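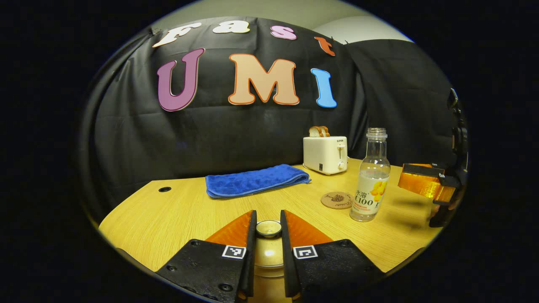 Gunther Rieger wrote in to ask why a machine that can weld a car door still can't be trusted with breakfast. Great question, and it opens our list this time!

Household robots FAQ
February, by the Stultetham Workshop Notes desk
Filed under: Home & Shop Automation

Can a robot make toast yet?
In a lab, on a good day, yes. Slices of bread sticking up out of a toaster are a decent target for two fingers. Pushing the lever down takes more force, and small toasters like to slide.

What about folding towels?
My favorite! Cloth never lies the same way twice. A towel that's already folded flat is much easier, and moving one across a table is very doable.

Why are clear bottles hard?
Depth cameras see straight through them. Soft finger pads help a lot once the grip is close.

Are shops any further along?
Yes, for one job repeated all day. The packing bench at Harms in Wumdale runs 300 trays a shift and stops for help 3 times.

Should I wait to buy one?
I'd wait, but keep watching. It's moving fast.

Related
Hulico arm: 14 weeks on the bench
Grippers for beginners
38 reader questions on robot vacuums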